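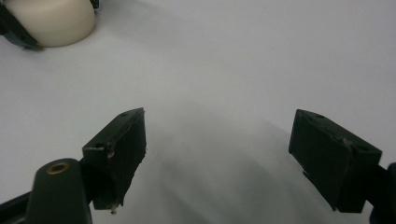 3.2 Work Surfaces and Glare

Figure 2. Matte white tabletop of the kind used in the reading rooms.

The second part of the study dealt with the tables at which participants read. Three finishes were compared in the Trermont and Somogyi reading rooms: a matte white top (Figure 2), a gloss white top, and a dark gray top with a light texture. All tables had the same height and stood at the same distance from the windows. Ceiling lights were set to 700 lux at the center of each table and were left at that level for the whole of the session.

Participants read printed passages for 20 minutes at each table and then filled in the comfort form described in Section 2.4. The order of the tables was changed from one participant to the next. Short breaks were taken in the corridor, where the light was kept low. The forms were scored by staff at Briltero who had no part in running the sessions.

Comfort scores were highest for the matte white top in both rooms. The gloss top received the lowest scores, and written comments spoke most often of bright patches close to the page. Participants who wore glasses gave lower scores to the gloss top than those who did not — a difference that was larger at Somogyi, where the windows face south. The dark gray top fell between the two. Several participants found the contrast between the dark surface and the white paper tiring toward the end of the reading period.

Reading speed did not differ clearly among the finishes. This agrees with the results of our first trial in March, in which up to 24 readers used a single table under changing light. It is possible that longer sessions would show an effect, and the present data cannot settle the question.

One limit should be noted. The tops at Trermont were new, while those at Somogyi had been in daily use and had lost part of their original finish. Scores from the two rooms are therefore reported separately in Table 3, and the pooled values are given only in the appendix.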